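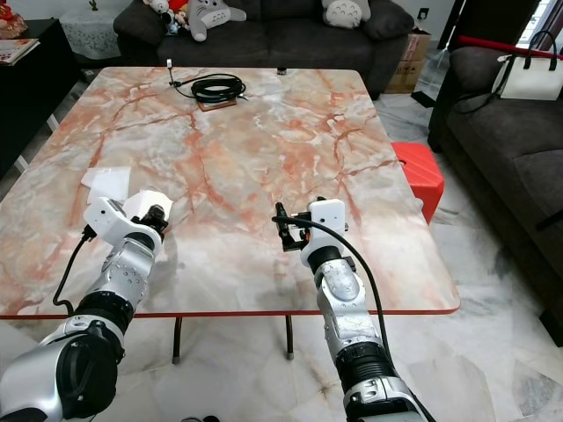

Os dois braços sobre a mesa da sala, com as garras apontadas para a frente.

Fórum > Automação em casa e na oficina > Compras e orçamentos

urkholm_rita
Boa tarde a todos! Estou a fechar o orçamento do segundo posto (dois braços, duas garras, cabos e fonte) e queria ouvir quem já passou por isto antes de carregar no botão. A Okton faz-me um conjunto completo com garantia, a Ako vende tudo à peça e fica-me 500 euros mais barato. Sobra-me pouco para imprevistos e já sei que eles aparecem sempre, não é?

parafuso_e_meio
Olá, Rita, que bom ver isto a andar! Eu ia à peça sem pensar duas vezes. Comprei assim o meu par e, quando uma garra avariou, troquei só a garra. Guarda é uns 70 euros para cabos, que são o que se gasta primeiro. O teu, do braço esquerdo, faz ali uma curva por cima da beira da mesa; eu punha-lhe umas braçadeiras já hoje.

Man_da_bancada
Discordo com todo o carinho, parafuso. À peça esperei 19 dias por um suporte que não encaixava, e depois ninguém assumia a culpa. Se o trabalho tem prazo, paga o conjunto e dorme descansada.

urkholm_rita
O prazo é apertado, sim... E a mesa? Gosto muito do tampo, mas pergunto-me se não devia meter uma bancada no orçamento.

Man_da_bancada
Mete! As pernas são finas, e dois braços a trabalhar ao mesmo tempo pedem coisa firme.

parafuso_e_meio
Experimenta primeiro, com calma, a meia velocidade. Se abanar, compras. Já vi muita gente gastar na bancada o que depois faltou para a segunda fonte.

urkholm_rita
Vou pedir à Okton que me tire a fonte do conjunto, que tenho uma boa cá em casa, e volto aqui com o preço novo. Obrigada aos dois, a sério!

Este site utiliza cookies para melhorar a sua experiência. Aceitar | Gerir preferências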